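Most robot control software I have read puts the planner at the center. The perception code feeds it, the controller obeys it, and everything else gets a folder called "utils." I think this is backward for small teams. The first thing a small team should write well is the log, and the planner should wait.

I came to this view slowly. For 2 years at Kavbridge I worked on motion planning for tabletop arms. We had a good sampler, a decent smoother and a collision checker that Mohammed-Awal Agyeman had rewritten twice. When a run failed, we opened the planner and changed something. Then we ran it again. If the arm behaved, we kept the change.

What we didn't have was any record that would tell us which part had failed. The perception node wrote its poses with the time it finished computing them. The controller wrote joint states with its own clock. The planner wrote text lines like "plan ok" with no time at all. Putting those three together after the fact took most of an afternoon, so we did it only when things were very bad.

In March we finally did it properly on a task called Matei, a plain pick and place. We replayed every failed run we had kept. The planner was at fault in four of them. The rest came from poses that were old by the time the planner used them, and from a transform that was looked up at "latest" when it should have been looked up at the time of the image. I had spent weeks tuning smoothing weights against errors that came from a timestamp.

Agyeman's position, which he still holds, is that a planner should be able to survive bad input. If the pose is stale, replan. If it is wrong, widen the margins. He has a point, and a planner that falls over at the first late message is no use on real hardware. But wider margins have a cost. Ours made the arm refuse reaches it could easily do, and we then treated those refusals as a new planning problem. We were fixing one thing by breaking another, and without a log we couldn't see it.

So here is what I would ask of any new project. Every message carries the time the data was captured, and the time it was published goes in a separate field. Every plan stores the exact world state it was computed from, including the collision objects. Every controller command stores the ID of the plan it came from. Recording is on by default and you have to do something deliberate to turn it off.

People object that this is heavy. Our controller runs at 500 Hz, and we do log every cycle. We write to a ring buffer in memory and a separate process moves it to disk — the control loop never touches a file. We gave the buffer 16 seconds, and it hasn't overflowed in normal use.

The same rule should cover human input.

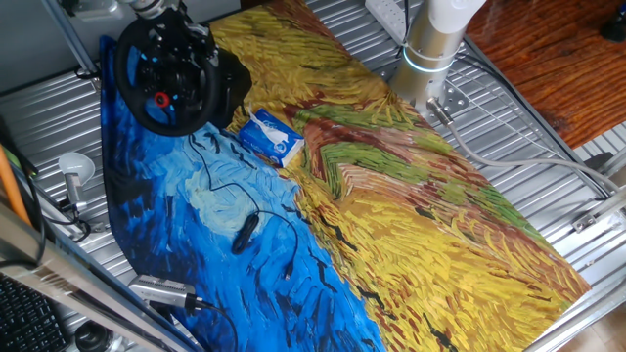

Operator commands are often the worst logged data in the whole system. They come in through some driver, get scaled, filtered and clipped, and only the final value is saved. Six weeks later someone changes the filter and can't tell whether the old runs would have gone differently. Save the raw axis values and the button states as they came in, and save the scaled result next to them. It is a few more numbers per message.

Replay matters as much as recording. A log that needs a special script and the right person in the room is close to no log at all. Our tool, Zuvent, does one job: it takes a recording and feeds it to any node as if it were live, with the original capture times. It has no plots and no 3D view. I would like it to have both, and I would still ship it without them. A new hire can replay a failure on a laptop in the first week, and most of our useful bug reports now come with a recording attached.

None of this makes a bad planner good. Ours still picks strange elbow positions near the edge of its reach, and that one is a real planning bug. Agyeman is working on it now, with recordings of the runs where it happens.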